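Last updated: May
13 min read
40 shares · 2 comments

Farkach Community Mapping Guide
Section 4: Setting up your first territory map

By now you have had your opening assembly, and with any luck people are still talking about it on the way home. This section takes you from that general goodwill to a first working map of your community's lands and waters, along with the record book that goes with it. Please don't rush. The villages along the Otow spent most of a dry season on these same steps, and when we asked them later what they would change, the usual answer was that they would have gone slower at the start and had more meals together.

Before you begin, have ready a printed base map, clear tracing sheets to lay over it, colored pencils, a bound notebook with sewn pages, and the consent forms from Section 3. If your base map comes from a government office, check the date on it. Rivers move, and so do roads.

4.1 Agree on what will not be mapped

1. Call the people who hold knowledge of burial grounds, ceremony places, medicine sites and anything else that is restricted. Meet with them first and on their own terms. If women and men in your community hold this knowledge separately, hold separate meetings.

2. Ask which places must stay off the map altogether, which may appear on a version kept only inside the community, and which may be shown to outsiders. Write down the rule for each group. You don't need to write down the places.

3. Read the rules back out loud, in the language people use at home, and change whatever sounds wrong.

CAUTION: Do not mark a restricted place "just for now" with a plan to erase it. A copy travels faster than you would think, and a blank circle in the middle of a detailed map can point to a place as plainly as a label would. Where a place is restricted, leave the whole neighborhood of it at the same level of detail as the land around it.

4.2 Prepare the base sheet

4. Tape the base map down flat and lay the first tracing sheet over it. Mark the four corners so that every later sheet can be lined up again.

5. Draw the rivers first, starting from the headwaters and working down. Most people find their way by water, even people who say they don't, and once the streams are in you will hear the names start to come.

6. Write names in your own spelling. If two families say a name differently, write both — there is no need to settle a disagreement that may be older than anyone in the room.

7. Add the paths, camps, fields and grazing grounds, each on its own sheet. Keep old uses and present uses in different colors, and put a key in the corner of every sheet.

Note: Young people often want to go straight to the GPS unit, and we love their enthusiasm, but please hold it back until the hand-drawn sheets have been talked over. A waypoint tells you where somebody stood. It won't tell you why the spot matters, or who should be asked before anyone camps there.

4.3 Walk the land

8. Choose a walking party with at least one elder, one person who hunts, herds or gathers there now, and one note taker. Smaller parties hear more.

9. Stop at each agreed point, say the name, and let whoever knows the place speak for as long as they like. The note taker writes the name, the speaker's consent level and a short description in the notebook.

10. Take the GPS reading last, and only if the rules from step 3 allow it. Set the unit to the same datum as the base map, or your points will land in the wrong place. In Sondlow a shared well came out 300 meters into the neighbors' pasture, which made for a lively evening until the settings were checked.

11. Where your land meets a neighboring community's, invite them to walk that stretch with you. Shared areas should be drawn as shared areas, with shading. A hard line across a berry ground that both sides have always used can start trouble.

CAUTION: If you meet company staff, rangers or officials on the walk, you are under no obligation to hand over notes or let anyone photograph them. Be polite, offer tea if you have it, and refer them to the contact person your assembly chose.

4.4 Check, approve and store

12. Bring the sheets back to the assembly and leave them up long enough for people to come by in their own time. Those who never speak in a meeting will often stand in front of a map for an hour and then quietly tell you the spring is on the wrong side of the hill.

13. Record each correction in the notebook with a date and the sheet it belongs to. Don't tear pages out; cross a mistake through with a single line so it can still be read.

14. When the assembly approves the map, make two copies. One stays in the community. The other goes with a keeper the assembly trusts, together with a written agreement saying who may open it. Communities using the Omerović storage agreement will find a blank one at the back of this guide, and you are welcome to change any of the wording.

Note: Approval covers this version and this purpose. If someone later wants to use the map in a land claim, a school book or a park plan, go back and ask again. It takes longer, we know, and people do grumble about yet another meeting, but it keeps the map in the hands of the people who made it. Section 5 goes on to the written protocol, and you can start gathering wording for it while the sheets are still up.

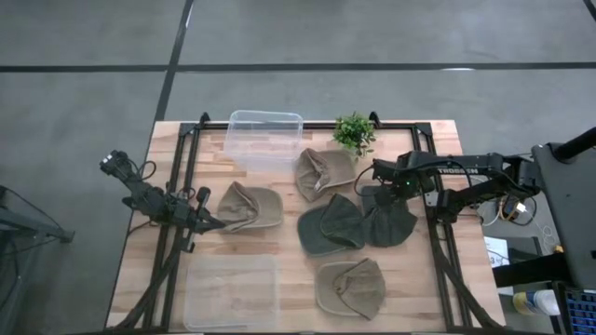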